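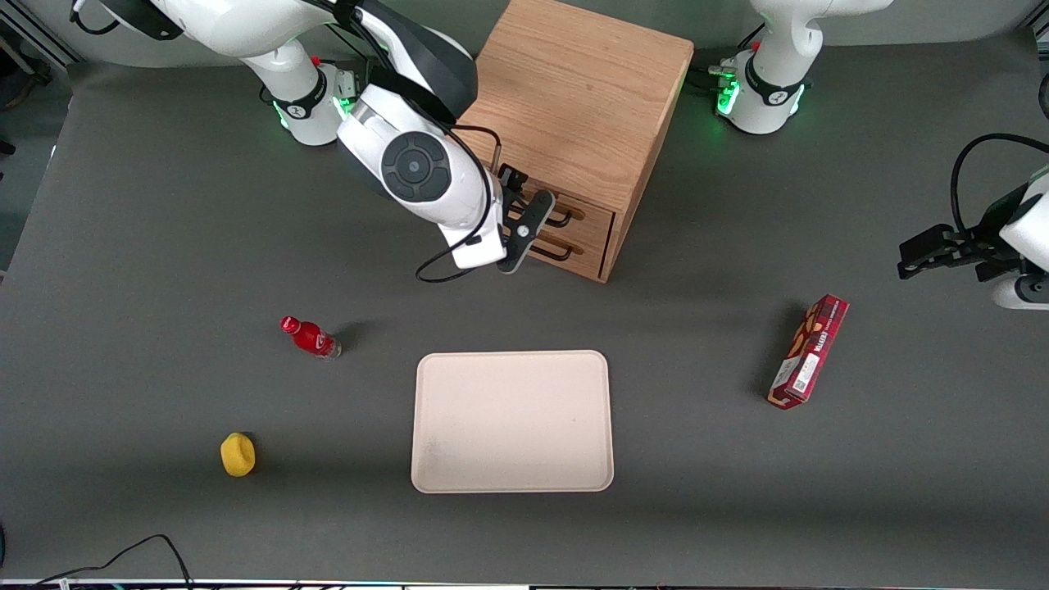
17 Jun 2025 – right arm faulted again on the drawer task, episode 137. Gripper went in for the upper handle, torque limit tripped on the wrist, arm held position. Left arm didn't fault.

Hagos thinks the cable loop at the wrist is snagging on the handles. Log shows the same spike at 381 in May, so probably an old problem.

Speed down to 40 percent until Irena has rerouted it. Keep hands off the drawers while the arms are enabled.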